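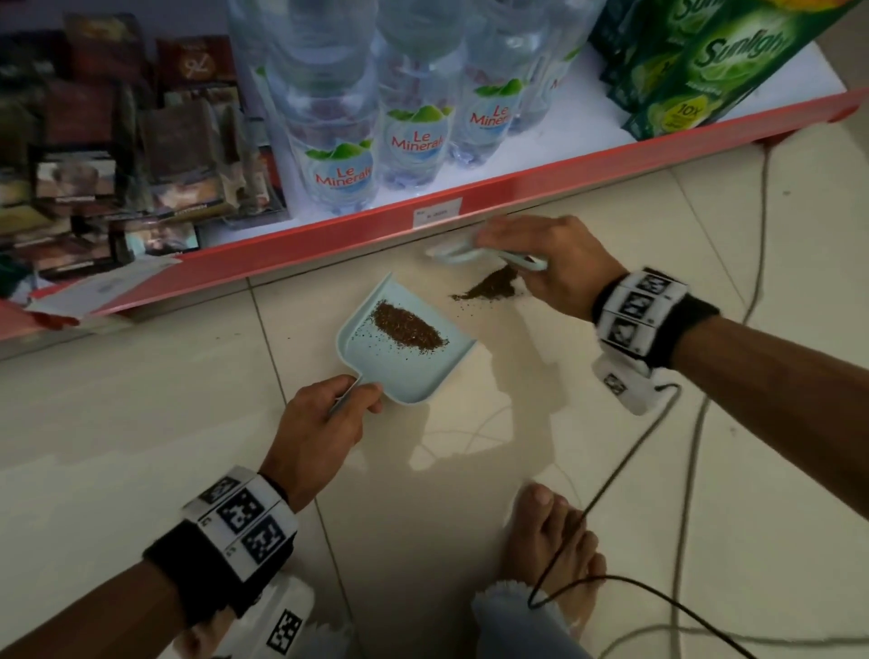

Floor under the water shelf, pan in one hand, brush in the other

1/ Ok, small shop cleaning thread, by request. I posted a grumpy thing last night about brown granules on pale tile and got more replies than anything I've ever said about, you know, my life. So let's do it properly. Dustpans, brushes, shelf bottoms, crumbs. Mute me now if this isn't your thing!

2/ First, the stuff itself. Anything dark, dry and grainy is the worst thing you can get on a cream floor. Every speck shows. Flour on the same tile, you'd walk past it for a week (I have). Dark granules and you can see each one from the register.

3/ Step one is keep your hands off the mop. I mean it. Dry mess gets picked up dry. My first month at Todska I went straight in with a wet mop on something very similar and made a brown pond that went under two shelf units and into the grout. I was still finding it in November.

4/ Second thing, get down there. A long broom on grainy stuff just flicks it. You swing, it jumps, and now half of it's under the shelf and half is out in the aisle. A hand brush is slower but the grains go where you point them.

5/ People asked which brush. It's a small mint-blue one that matches the pan, nothing fancy. I like a short handle on the pan for floor-level work. You can hold it flat with one hand without your elbow ending up in the dish soap packets.

6/ (The Sunlight packets hang right by the water bottles at our place and yes I've knocked them down with my head coming back up. More than once. Move slowly near hanging packets.)

7/ Now the bit I got argued with about. I don't try to get it all in one pass. Sweep the main pile in, then go back for the next heap, then the trail. If you push the whole lot at once it rides up over the lip and drops off the sides and you've made yourself a new line to sweep. Small pushes. Boring, works.

8/ Lip of the pan stays flat on the tile while you're pushing. When you stop pushing, tip the pan back a little so the pile slides toward the handle. Then flat again. I do this without thinking now, but I used to hold it at an angle the whole time and wonder why there was always that one thin line left behind.

9/ Ah, the thin line. Everybody's enemy. Turn the pan ninety degrees and go at it from the side, and do it again from the other side. If it's still there, a damp paper towel folded over. That's the ONLY moist thing allowed on the floor at this stage.

10/ Shelf bottoms next, which is really why I started this. Grains love the place where the shelf base meets the tile. You can sweep the open floor until it looks great and then there's a dark little border all the way along. So you work the brush right up against the base and pull back toward yourself. 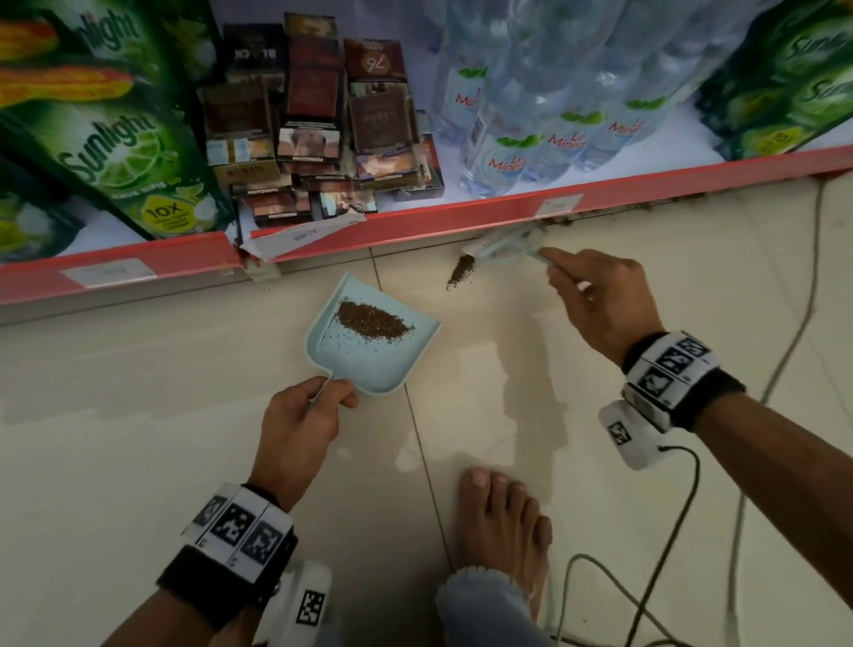
11/ Pull, don't scrub! Scrubbing packs the grains in harder and the bristles hold on to them, and then they come off somewhere you've already cleaned. Give the brush a tap over the pan every few strokes. Tap, not shake. If you shake it you'll be sweeping your own knees.

12/ Do the edge before the open floor, by the way. I know I wrote it in the other order. I'm typing this on my break, please be kind. Edge first, then bring everything out to the middle, then pan.

13/ Diagonal grout lines are sneaky because you tend to sweep square to the shelf and the line runs off on its own way. Follow the line with the corner of the brush, all the way along, then go back to your normal direction. Old toothbrush if it's really stuck in there.

14/ Someone said just buy a vacuum. We have one! It's an Aneo, it lives in the back, and it's so loud that customers raise their voices and then I can't hear what they want anyway. By the time I've dragged it out and found an outlet I could have had the floor done and the pan emptied. For a big spill, sure. For a couple of heaps, brush.

15/ Emptying the pan: walk slow, hold it level, and put the whole pan INSIDE the bag before you tip it. I've watched grown adults carry a perfect pile across a clean store and pour it past the trash can. (It was me. At Dovora, my old job, in front of a line of people.)

16/ Then wipe the pan. Pale plastic shows every leftover speck, which I've come to like. You know when it's clean. My last one was dark gray and it dropped old crumbs on every floor I took it to, for who knows how long.

17/ Last pass is the mop, barely damp, wrung out until your wrists complain. Plain warm water with a drop of dish soap. More soap gives you smudges on this kind of tile, and it smudges if you look at it wrong as it is.

18/ While you're on the floor, look up at the shelf edge. Ours is red-orange and it collects dust right along the top where the price labels sit. Easy to miss standing up. I do it with the same towel before it goes in the trash.

19/ Woke up to 300 of you having opinions on the pan angle post, hi, welcome. To the person who keeps a brush and pan set hung at each end of the store: I'm stealing that. To the person who uses a slice of bread on the leftover specks: I have questions but I'm going to try it.

20/ And for Iolo Gough, who asked if the rubber-edged pans are better: on smooth tile I think yes, a bit. The Skyrme one I had was good until the rubber curled at the corner, and then it was a ramp. Now I just check the lip for nicks when I buy one. Run a finger along it in the store.

21/ Break's over, somebody wants water and I'm in front of the water. Grout brushes next time, if anyone still wants that. Send me your worst floor stories in the meantime, especially glitter.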